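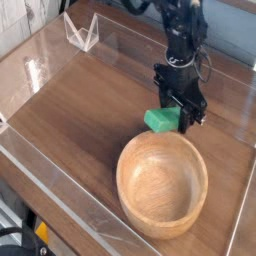
# The Bastau Table Arm: A Guide for Young Visitors

*Hivico Schools Service, Wusstead. For readers aged 7 to 13.*

The Bastau Table Arm is a robot arm that schools and libraries can borrow from Hivico. It arrives with its own table, a set of objects to move and a trained member of staff, who is called the operator. This guide explains what the arm does, how it is given its instructions and what your class may ask it to do during a visit.

Words in **bold** are explained at the end.

## What is a robot arm?

A robot arm is a machine that can reach, turn and hold. Your own arm bends at the shoulder, the elbow and the wrist. The Bastau arm also bends at places called **joints**. Inside each joint is a motor, and when the motor turns, that part of the arm moves.

The arm is black and hangs down over the table. Some of its cables run along the outside, and you can see them curve away from the arm in loops. They are left slack on purpose. A cable pulled tight would stop a joint from turning, in the same way that a coat sleeve that is too short makes it hard to stretch.

At the end of the arm is the **gripper**. It does the work that your finger and thumb do when you pick up a pencil. The fingers move towards each other to hold an object and move apart to let it go.

## The block and the bowl

The first task in every visit is called Block and Bowl. The arm has to take hold of a green block, carry it to a wooden bowl, and put it inside.

You could do this without thinking. For the arm it is a long list of small jobs, and each one must be worked out:

1. Find out where the block is, and which way it is pointing.
2. Move the gripper to the block and open the fingers.
3. Close the fingers with the right amount of force. Too little, and the block slips. Too much, and it may be squashed.
4. Lift the block high enough to clear the rim of the bowl. The rim is thick, and a block carried too low will bump against it.
5. Stop above the bowl, lower the gripper and open the fingers.
6. Rise straight up again before moving away, so that the bowl is not knocked.

The third and fourth jobs cause the most difficulty. The block is longer than the gripper's fingers are wide. If the arm holds it near one end, the rest of it sticks out to the side, and the arm must allow for that part as well as for the part it is holding. People do the same when they carry a ladder through a doorway.

The block does not have to land neatly. It may lie flat or at a slant across the bottom of the bowl, and the operator will count the task as done if it is inside.

The second half of the task is to take the block out again. Many children expect this to be easier. It is usually harder, because the gripper must go down inside the bowl, where there is less room, and reach the block without pushing against the wood. If the block is lying close to the side, the operator may need several attempts.
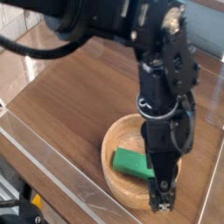
## How does the arm know what to do?

The Bastau arm does not understand the task in the way that you do. It follows instructions, and there are two ways of giving them.

**Guiding.** The operator uses a hand controller to move the arm through the task while the computer keeps a record. The computer can then repeat the same movements. This works well as long as the bowl and the block are put back in the same places.

**Programming.** The class chooses instruction cards, such as OPEN, CLOSE, UP, DOWN and WAIT, and puts them in order. The operator enters them into the computer, and the arm carries them out. It will carry out a mistake just as carefully as a correct instruction. If the cards say OPEN before the block is over the bowl, the block will be dropped on the table.

Finding a mistake and putting it right is called **debugging**. Teodor Sjöberg, who wrote the card set, asks teachers to leave time for it. "The first list of cards is a draft," he writes in the teachers' notes. "Please let the children see it go wrong and let them repair it themselves."

## Why does the table have clear sides?

Low, see-through walls stand around the edge of the table. They help to keep objects from rolling off, and they allow everyone to see the work. They also show you where the arm's space begins.

The following rules apply at every visit:

- Stay behind the floor line when the arm is switched on.
- Keep hands, sleeves and bags on your own side of the clear walls.
- Only the operator places objects on the table.
- If you are worried about anything, say "Stop" in a loud voice. The operator will press the stop button at once, and you will not be in trouble for asking.

## What happens during a visit?

A class is divided into groups, and each group has 10 minutes at the table. While one group is working, the others plan their cards. A booklet is supplied for each child.

Visits have been offered in Wusstead since last year, and the arm has now been to 117 schools and libraries. The summer visits are held in the Stefanou Hall, and the first of them opens on 13 July 2019. Children who come to the hall must bring an adult. Schools should book through their class teacher.

Dragica Mujić looks after bookings and will answer letters from children. Please write your first name and your age, and send your question to the Schools Service at Hivico. A selection of replies is printed in the autumn booklet -- last year, the most common question was whether the arm gets tired. It does not, but its parts do wear out, and they are checked before each visit.

## Things to try at home

Ask a friend to be the robot. Put a clean sponge and a bowl on a table, and give your friend one instruction at a time. Your friend must do exactly what you say and nothing more. Then try it again with your friend's eyes closed, and see which of your instructions have to change.

## Words to know

**Debugging:** finding the mistakes in a set of instructions and correcting them.

**Gripper:** the part at the end of a robot arm that holds things.

**Joint:** a place where the arm can bend or turn.

**Operator:** the person in charge of the arm.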